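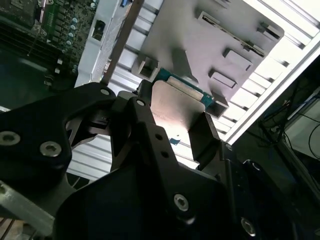 Photo: Ye-rin Ryu

fultport_74
Fitting an expansion card in an old Clarkgate tower and I can't get it seated square. The gray sheet metal by the slots has bent tabs and rectangular openings, and the bracket seems to land on one of the tabs before the card is all the way down. Do I bend the tab or shim the board?

prostwood
Neither yet. Loosen the motherboard screws, seat the card, then retighten with the card in place. The standoff holes usually have enough play to fix it.

slotcover612
Disagree. Loosening the whole board for one card is a lot of work. Check the tab with a straightedge first. On my Clarkgate it was bent inward 2 mm -- flat pliers, done.

prostwood
Bend it twice and it snaps. Those tabs are thin.

slotcover612
I have never snapped one. Tape the jaws and go slowly.

Boskovic_b
Also look at the contact edge before you push harder. If the gold strip shows unevenly along the slot, the card is tilted and more force will only damage the connector. Power cord out, obviously.

fultport_74
It does show more at one end. Loosened the board as prostwood said and it went in level. The bracket screw still starts slightly crooked.

slotcover612
Then the tab is bent.

6 replies | 2 shares
Contact | © Fultport Hardware Board | Back to top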